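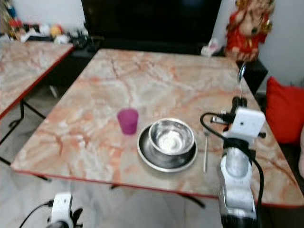

The table in question, with my everyday steel bowl and plate and the purple cup.

tilejumper
OK so the marble-look table. I've had it since June and I go back and forth on it every single morning. It's swirly cream and white with salmon-pink veins and a thin red edge band along the side, and I know it's a lot of table (my sister-in-law called it "bacon"). I paid 594 for it at the Rangel outlet with delivery, no chairs. My question is for people who eat off metal dishes like we do. Do you put anything under them? I use a steel bowl on a steel plate for pretty much every meal and I'm starting to get nervous about the shine. Mats, a cloth, nothing at all?

orzo_and_out
Nothing at all. We had a shiny top for years and the plates never bothered it. What killed ours was somebody dragging a toaster across.

Winifred88
Disagree with orzo. It depends completely on the bottom of the plate. If yours has a smooth pressed bottom, fine. If there's a burr on it anywhere you'll get those tiny half-moon scratches you only see when the sun comes in low. Run a fingernail around the underside. I went through my whole stack and sanded two of them.

tilejumper
Just did the fingernail thing. All smooth except one old one that was my grandmother's, so that one's getting a felt ring. Thanks!!

kettle_corner
Is it real marble or a print? Makes a difference. Real stone you worry about lemon and vinegar, a print you worry about heat.

tilejumper
The ticket just said "marble finish" and I never asked, which I know, I know. It took two guys to get it through the door if that's any help. I've been treating it as both – no lemon, no hot pans – and it's exhausting.

orzo_and_out
Look at the underside with a flashlight. Takes ten seconds.

kettle_corner
What orzo said. Also, what do you clean it with? I swear by Clurkeo spray on glossy tops, half the strength it says on the bottle.

Winifred88
Clurkeo leaves a film! I stopped using it. Warm water, a drop of dish soap, dry cloth right after. Drying is the part people skip.

kettle_corner
It leaves a film if you use it full strength. Hence half.

tilejumper
You two, lol. I've been doing soap and water, and then I buff it when company is coming. My bigger problem is where stuff lands. Spoons especially. Everybody in my house puts the spoon straight down on the table and then there's a little puddle of dal or tea, and on the pale parts it shows up right away.

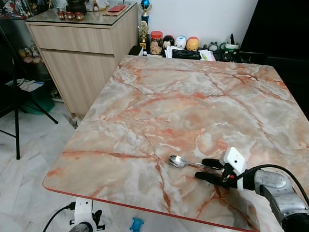
I bought a spoon rest, one of those Winus ones, and it lasted 4 days before it wandered off into a drawer. The other thing is the row of stuff along the wall past the table. The jar with the red lid, the little figurines, the trophies, a stack of papers. I'd like to move at least the papers, but the wood cabinet already has the teapot and the three red-and-white cups on its glass top and I don't want that turning into a pile too.

Winifred88
Leave the cabinet alone, the cups are sweet in a row like that. Papers go in the drawer underneath. That's what a drawer is for.

orzo_and_out
Hard no on the drawer. Papers in a drawer are papers you never pay. Get a wall pocket, 20 bucks, done.

dustpan_dee
Jumping in on the trophies. I love that they're out! We had ours boxed up from the Admont move until last winter and the kids were so happy to see them again. They do need dusting though, and I'd put the small gold one where it isn't hiding the tall one with the blue ball.

tilejumper
Ooh, good call, I'll shuffle them. Wall pocket might happen too. I priced a proper shelf unit and it was 700, which is more than the table, so that's a no.

kettle_corner
Did you ever look underneath?

tilejumper
Can't find the flashlight. Will report back.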